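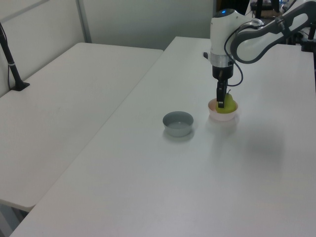
A pear in the pink bowl, and the grey one going spare.

I'm going to stick up for the fruit bowl that only holds one thing. My mum's held 11 sorts at once, and something at the bottom had always gone soft by October. You'd find it with your thumb - horrible.

A single pear gets looked at, and then it gets eaten. Pile up a great heap and it turns into decoration, and you stop seeing it. My friend Shih-chieh Lui says I'm just bad at shopping, and he may have a point, but he also threw out 2 bags of plums last month.

So keep the bowl small, I say, and pink if you can get it. Grey's fine for keys. Buy your pears one or two at a time and eat them over the sink.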